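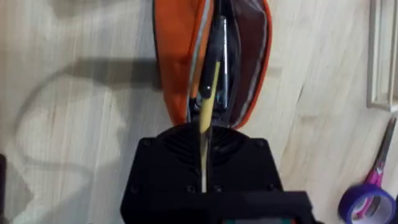

Tusoston opens orders for its small-object gripper kit

Small robot arms have gotten pretty good at picking up blocks, cups and stuffed toys. Thin stuff is another story, and that's what makes the new kit from Tusoston so much fun to see. The company opened orders on Sunday for the Nelidus, a bolt-on gripper with a small camera mounted at the wrist, made for desktop arms and built with pencils, pens and other skinny everyday things in mind.

The kit comes with the gripper, the wrist camera, a mounting plate, one cable for power and data, and a set of 16 practice tasks that run from very easy (move an eraser from one side of the desk to the other) to properly hard. The one most people ask about is the pencil case task, where the arm has to work with a pencil at the mouth of a soft zippered pouch. A soft pouch sags and its opening changes shape every time something brushes against it, so the arm can't simply repeat a path it learned earlier in the day. It has to look.

"We started with rigid cups, and we got bored with rigid cups," said Selma Lazarević, who leads the hardware side at Tusoston. "Then somebody put a pencil case on the bench and we lost most of January to it. I loved every minute of that month."

The wrist camera is the part I'd get excited about. Plenty of desktop setups rely on one camera up on a stand, and the arm has a habit of blocking the view right when things get interesting. With the Nelidus the view travels with the hand, so the object being held and the place it's headed can both stay in sight up close. Users can still add an overhead camera, and the software will record both views side by side.

Setup looks friendly too. The mounting plate goes on with four screws, the software finds the gripper when it's plugged in, and a short calibration routine takes care of the rest. Velimir Karagiannis teaches an evening robotics class in Prunitcombe and has had an early unit on loan. His students had it moving markers on the first night, he said, and by the second class they were making up tasks of their own.

"They brought in whatever was in their bags," Karagiannis said. "Chopsticks, a tape measure, a toothbrush. The chopsticks were a mess and they wanted to go again right away. I had to turn the lights off to get them to leave."

He did have a couple of gripes. The cable is a bit short for arms with a long reach, and the printed guide skips over how to save a calibration when you switch between arms. Tusoston says a longer cable will be sold separately, and the guide has already been updated online. Karagiannis would also like a quieter motor – his classroom is next to a choir rehearsal.

The full kit weighs 153 grams more than the plain gripper sold by itself, most of it camera and bracket, so owners of very light arms should check their payload limit before ordering. The gripper-only version takes the same mounting plate, and the camera can be added later.

Orders are being handled by Vidmar, the same distributor that carries Tusoston's desktop arms, and the first boxes should ship in around 2 weeks. Schools and clubs can ask for a loan unit before they buy. The practice tasks can be downloaded without the kit, which is a nice touch, and several of them should work fine with other grippers if you're willing to fiddle a little.

We use cookies to remember your settings and see which stories get read. By continuing to use this site you agree to our cookie policy. Accept | Manage settings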